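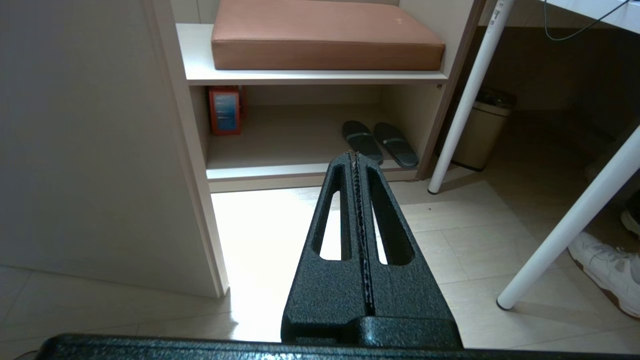 # The Clernitz Toll Book, transcribed

Hi, and welcome! This repo holds my transcription of the Clernitz toll book, a 16th century account book from the river gate at Clernitz. It's a record of who came through, what they were carrying and what they paid, kept by a string of clerks with very different ideas about spelling. I've been living with it for long enough that I dream in toll entries, so please, somebody else use it.

The book has 68 leaves, written on both sides except for the last few, where somebody seems to have given up on toll-keeping and practiced capital letters. There are five hands. I call them A to E, and E is the one who'll make you cry.

## What's in the folder

- `entries.csv` is the main table, one row per toll entry, 14 columns
- `leaves/` has plain text files, one per leaf, with line breaks kept
- `hands.md` is my notes on the clerks (long, opinionated)
- `goods.csv` matches the old words for goods to modern ones
- `places.csv` does the same for place names, where I could work them out

If you only want to count barrels, take `entries.csv` and go. If you care about how the thing was written down, you want the leaf files, which keep abbreviations, crossings-out and the little notes between the lines.

## How I did the transcription

I typed up a first pass from the bound book in the reading room at Skisenness, then checked it against the library's scans at home. Yareli Valdovinos read the whole of hand B and most of hand D a second time, without looking at mine, and we argued over every difference until one of us got hungry. Where we never agreed, both readings are in the table, split by a slash, and the `sure` column says `no`.

Neelam Tyagi did the goods list. She knows an alarming amount about cloth, and if you see a word like "rough gray, narrow" in there, that's her careful reading of something I had down as a kind of fish.

Spelling is left as it is in the leaf files. In the table I've evened it out, so you can search for salt and get all of the salt. Abbreviations are opened up in square brackets. Crossed-out text goes between double tildes, which I regret a bit (Markdown viewers like to strike it through, which is sort of pretty and also a pain when you copy it).

## The columns that trip people up

**day** follows the clerk's own count, and clerk C starts his week on a different day from everyone else. I haven't changed it. There's a `day_fixed` column if you'd like my guess.

**paid** is in small coin. Hands A and B sometimes wrote the sum in large coin with a mark over it, and I've converted those. The original is in `paid_as_written`.

**carrier** is whatever name is given, and often it's only "the same." I've filled in "the same" where the line before makes it clear, and left it alone at the top of a page.

**place** is where the goods came from. Jugah turns up all the time, in more spellings than I care to admit. I've treated them all as one town. Huia Rutherford thinks at least one of them is a farm upstream with a similar name, and she may well be right, so those rows are marked `jugah?` with the question mark left in. Please don't clean it out!

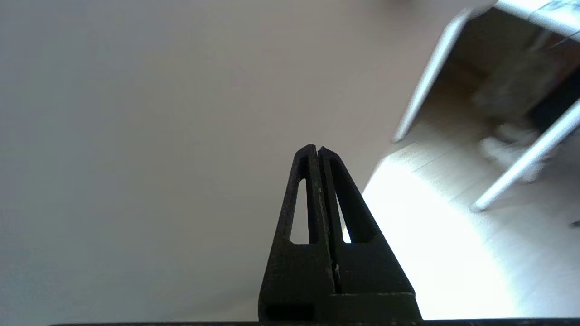 *Gripper with its two fingers together and the narrow seam running up between them.*

## Known problems

- Leaf 16 has a big water stain down the outer edge. I got what I could. Anything in curly braces is a guess from the few strokes left, and you should treat it as one.
- Two leaves were bound in upside down and I first numbered them in the wrong order. That was put right in February, so if you have an older copy, throw it out and download again.
- Hand E. I'm sorry. His letters for n, u, v and half of m are all the same wiggle.
- The totals at the foot of each page often don't match the entries above. I checked, and the clerk's adding is usually what's off. I've kept his totals.
- Nothing in the book covers carts that went around by the ford, so please don't use it as a measure of all the trade through Clernitz. It's what went through one gate while a clerk was awake.

## Using it

Use it for whatever you like: teaching, papers, maps, a board game. I'd love a mention along the lines of "Clernitz Toll Book, transcribed by Ruby-Lee Ormsby for the Temum project," and a note if you find a mistake. Open an issue with the leaf number and the line, and tell me what you think it says. "This looks wrong" is fair too, but I'll be slower with it.

The scans aren't mine to share, so they aren't in here. Ask the reading room at Skisenness. They're lovely, and they answer letters faster than email.

## Latest changes

Fri 13 June: fixed the salt rows on the leaves in hand D (thanks to Murray Sutcliffe, who noticed I'd swapped the sack and half-sack signs all the way through), and added his notes on sack sizes to `goods.csv`. Hand E gets another full read next. Wish me luck, and if you're good with wiggles, write to me.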